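Workshop tips: gripper manners

I keep a short list of house rules by the simulator at Galtama, and the one I nag people over most is this - line the fingers up level, one each side, before you even think about closing them.
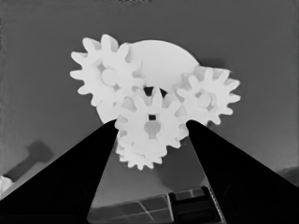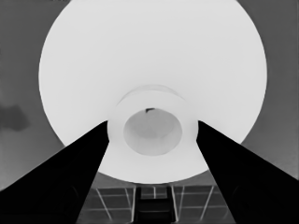

Gears or a plain round ring, same rule for both!

Before you close

Run every new grip in simulation first. I do 25 goes (Sohail Dhanial does 43, but he's fussier than me).

Write down the finger gap each time, and put the part name next to it - I skipped that in February and had to start again.

Change one setting at a time, please.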